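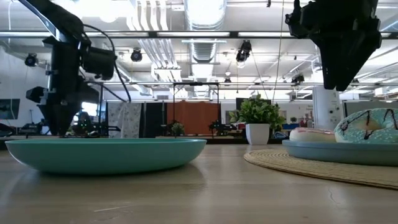 Room & Kitchen Safety Walk-Through – Toddler and Preschool Rooms

Site: Millalel Children's Center, both rooms plus kitchen, nap area, side yard
Month: August
Walked by: Dace Luik
With: Arūnas Avotiņš (kitchen, yard)
Start: 6:40 a.m., before drop-off

Key: OK / FIX (this week) / NOW (before kids come in)

ENTRY AND SIGN-IN

Door closer – OK. Slow but it latches.
Gate latch out of child reach – OK
Sign-in sheet and pens – OK
Emergency contact cards current – FIX. Two in the toddler room still have last year's phone numbers. Called one family, left message.
Allergy list posted inside cabinet door, not on the wall – OK. Preschool copy is the old version, swapped it.

TODDLER ROOM

Outlet covers – NOW. One missing behind the book shelf. Replaced 6:55.
Shelves anchored – OK, pulled on all of them
Cords and blind pulls – FIX. Left window cleat is loose, cord hangs down to crib height if you dont wrap it twice.
Small parts check (choke tube) – FIX. Farm set has a chicken that fits in the tube. Took it out. Please check the bins when the preschoolers come over to visit, things travel.
Diaper table strap and pad – pad has a split along the seam. Can't be disinfected like that. New one ordered from Prallus, use the spare till it comes.
Bleach spray dated today – was not. Mixed fresh, labeled.
Hand washing poster at sink – OK
Water temp at child sink – OK, under the limit

PRESCHOOL ROOM

Climber mat flush with wall – FIX. Creeps out. Needs the grip strip underneath.
Scissors counted and up – OK
Art smocks washed – no. Went in the machine.
Exit path clear – NOW. Easel parked in front of the back door again. Moved it. I know the light is good there.
First aid kit – low on small bandages, gloves fine, cold pack expired. See supply list.

NAP AREA

Cots spaced – OK, measured the tight row
Sheets labeled and bagged separately – mostly. Three bags with no name.
Crib mattresses firm, nothing in cribs – OK
Sleep check log filled in – FIX. Gaps after lunch on the toddler sheet. Initial every check please, even when it's a busy day.

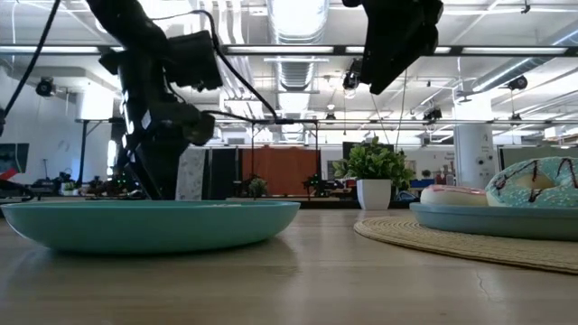
Reading time: 3 min

KITCHEN AND SNACK (Arūnas)

Fridge temp – OK, log complete
Freezer – OK. Frost on the door seal, wipe down.
Chemicals locked and away from food – OK
Knife drawer latch – FIX. Mustar latch is cracked, still holds but wont for long. Have a new pack in the office.
Opened food dated – two yogurts no date, tossed
Grapes cut lengthwise, in quarters for toddlers – watched prep, OK
Milk poured at the table, cartons back in the fridge after – OK
Serving spoons one per dish – OK
Chipped dishes – pulled 2 cups
High chair straps – crumbs in every buckle. Soak and scrub. One buckle sticks, chair is out of use until it's fixed, tag is on it.
Dish sanitizer strips – nearly out

Comment from Arūnas: the Chareonsuk rice cooker is sitting too near the counter edge, lid steam is right at kid height from the stool side. Moved to back counter. Please leave it there.

SIDE YARD

Fence, no gaps – OK
Wood chips under slide – FIX. Thin at the bottom where they land. Rake back, top up.
Shade cloth ties – one gone
Bolts and caps on swing frame – OK
Water table emptied overnight – NO. Found it full. Dumped. This has to be empty every night, no exceptions, even an inch.
Metal slide surface – recheck at 11, hand test before anyone goes on
Mushrooms by the hose – pulled, check again tomorow

DRILLS AND PAPERWORK

Fire drill this month – done, all out, roll called at the fence
Extinguisher tags – OK
Staff CPR cards – one runs out soon, told her
Medication log – OK, everything locked, everything signed

SUPPLY LIST

Gloves, box of 200
Bandages, small
Cold packs
Sanitizer strips
Name labels for nap bags
Grip strip for mat

Anything marked FIX, write your initials and the time next to it when done. Clipboard is on the hook inside the office door.

D.L.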